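Como organizar peças pequenas numa caixa de compartimentos transparente

Ferragens miúdas, terminais, botões, tampas e pastilhas de feltro ocupam pouco volume e muito tempo de procura. A caixa plástica com divisórias resolve a maior parte do problema, desde que a distribuição interna seja definida antes de encher o primeiro compartimento. O procedimento abaixo é o que uso na oficina para as caixas de bancada e serve igualmente para material de costura ou de eletrônica.

Material necessário

Caixa plástica transparente ou fumê, com tampa articulada e divisórias
Superfície clara e lisa, maior que a caixa aberta
Bandeja rasa para triagem
Pano de microfibra e detergente neutro
Etiquetas adesivas e caneta permanente de ponta fina
Paquímetro (opcional, para parafusos e arruelas)

As caixas da linha Selov e as da Tramedar têm medidas externas compatíveis e podem ser empilhadas entre si. As divisórias, porém, não são intercambiáveis: o encaixe da Tramedar é mais estreito. Não force.

Preparar a superfície

Trabalhe sobre um fundo branco. Peças escuras ou coloridas ficam visíveis de imediato, e o que cair da bandeja é recuperado sem lanterna. Uma placa branca apoiada sobre uma mesa baixa é suficiente. Deixe espaço livre atrás da caixa, no mínimo igual à profundidade dela, para a tampa abrir por completo.

Posicione a caixa fechada com as travas voltadas para você. Separe uma única peça de referência e coloque-a à frente da caixa, do lado da mão dominante. Ela servirá para testar a largura dos compartimentos. 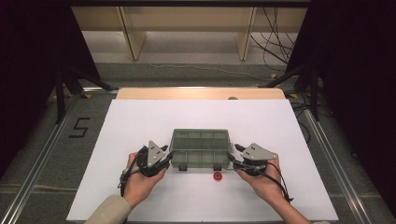
Abrir e inspecionar

Solte as duas travas, uma de cada vez, apoiando a outra mão sobre a tampa. Abrir pelos dois lados ao mesmo tempo, com a caixa cheia, é a causa mais comum de conteúdo espalhado. Leve a tampa até o fim do curso e deixe-a deitada atrás da base. Com a tampa a meio caminho, o peso dela pode levantar a frente de uma caixa vazia.

Verifique três pontos:

1. Dobradiça. O movimento deve ser contínuo, sem estalos. Plástico esbranquiçado na linha de dobra indica fadiga.

2. Divisórias. Pressione cada uma lateralmente com o dedo. Se houver folga na parte inferior, arruelas finas passam para o compartimento vizinho.

3. Borda. Passe o pano ao longo de todo o perímetro. Poeira ou rebarba nesse ponto impede o fechamento correto.

Se a caixa já foi usada, lave-a com água morna e detergente neutro e deixe secar aberta. Álcool e solventes podem atacar o plástico transparente – o poliestireno, em particular, trinca com facilidade.

Distribuir os compartimentos

Coloque na frente as peças de uso diário e no fundo as de reposição. Dentro de cada fileira, ordene da esquerda para a direita por tamanho crescente. Objetos redondos e planos, como tampinhas e discos, precisam de um vão que permita a entrada de dois dedos; num compartimento justo, só saem virando a caixa. 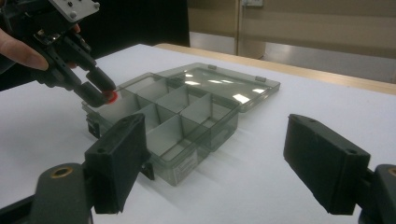

Encha cada vão até dois terços da altura. Acima disso, as peças de cima migram por sobre as divisórias quando a caixa é transportada na vertical. Se uma categoria não couber, use dois compartimentos contíguos em vez de comprimir o conteúdo.

Deixe pelo menos um compartimento vazio. Ele recebe as peças não identificadas durante o trabalho e deve ser esvaziado no fim do turno.

Etiquetar

Cole a etiqueta na face frontal da base. A tampa é o lugar errado: com a caixa aberta, o texto fica fora de vista e, em alguns modelos, ela pode ser trocada por engano com a de outra caixa. Escreva o código da caixa e a categoria geral, sem listar o conteúdo de cada vão.

O sistema de códigos que sigo é de Zawadi Rugemalira, do almoxarifado da Debnath: letra para a estante, número para a posição. A caixa C7, por exemplo, fica na estante C, sétima posição. O inventário detalhado vai numa folha à parte.

Fechar e testar

Baixe a tampa, pressione no centro e só então acione as travas. Incline a caixa 45 graus para cada lado e observe as paredes internas. Se alguma peça mudar de compartimento, há excesso de conteúdo ou divisória mal encaixada.

Repita a inspeção da dobradiça a cada 5 meses em caixas de uso diário.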